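Wesetville Community Hall
Kitchen and Tableware Group
Minutes of the November meeting

Meeting opened at 6:30 p.m. Quorum present. Apologies received from the bookings desk.

1. Minutes of the previous meeting
Accepted with one correction. Under item 4, "dessert forks" should read "dinner forks." No dessert forks are held.

2. Matters arising
2.1 Drawer liners. Cut and fitted to the upper drawers. The lower drawers are still unlined. Carried forward.
2.2 Descaler for the hot water unit. Delivered, stored under the sink.
2.3 Key to the tall cupboard. A second key has been cut and is held at the bookings desk.

3. Flatware stock
The stock sheet was tabled. Dinner forks 128, dinner knives 128. The two figures match for the first time this year. Spoons were not included because part of the set was out on loan to Hellell on the day of the check. The spoon figure will be added when the loan comes back.

Bent tines were discussed. Forks with one tine out of line can be straightened by hand. Forks with more than one tine out of line are to be withdrawn. Agreed.

It was asked whether withdrawn forks could go to the garden group for marking rows. No objection.

4. Replacement order
Two quotes were compared, from Tapsell and Gevgate. Tapsell is cheaper per piece but sells only in full cartons. Gevgate will split a carton but charges for delivery. The pattern offered by Tapsell is closer to the existing one in handle length, and mixed stock will stack without trouble.

Agreed: order from Tapsell, spending limit $400 including tax. Any balance to stay in the tableware line and not be moved to cleaning supplies.

5. Sorting and setting out
The present method is to empty the dishwasher basket straight into the drawer. Knives and forks end up mixed, and the person setting tables has to sort them again. Several hirers have raised this.

Proposed method:
Basket contents go onto a dry towel first.
Handles all one way before anything goes in the drawer.
Forks to the left compartment, knives to the center, spoons to the right.
Serving pieces stay out of the drawer and go in the tall cupboard.

There was a question about trays. Trays are for carrying and for holding pieces during setup. They are not to be used for storage overnight, as the cupboard shelf is too shallow for them and the door does not close.

Agreed to adopt the method from the next booking. Wording to be shortened to fit one sheet and taped inside the drawer cupboard door.
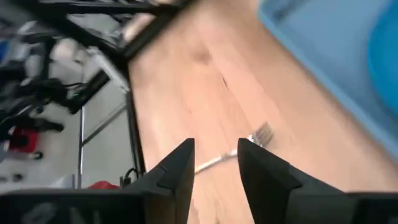

6. Loose pieces on tables
Stray flatware continues to be the main source of stock loss. Pieces left on a tabletop get wiped around, pushed to the edge or cleared away with paper waste. The usual case is a single piece sitting outside a tray, such as the silver fork on bare wood with the light blue plastic tray close by. The closing check will now include one pass over every tabletop before the trays are carried back to the kitchen. The closing sheet is to be amended to show this as a separate line with its own box.

A suggestion to fit a magnet strip to the waste bin opening was noted. Not all of the stock is magnetic. To be tested with one knife and one fork before any money is spent.

7. Table edges
The edge trim on the tables is to be wiped with a damp cloth only. The scouring pads have left marks and should be kept for pans.

8. Other business
8.1 Dish towels. The laundry rotation stays as it is.
8.2 The label on the spoon compartment has come off again. Use the printed type, not tape and marker.

Actions
Place Tapsell order. Kitchen lead.
Amend closing sheet. Bookings desk.
Print and post sorting method. Kitchen lead.
Magnet test. Maintenance.
Line lower drawers. Maintenance, carried forward.

Meeting closed at 7:25 p.m.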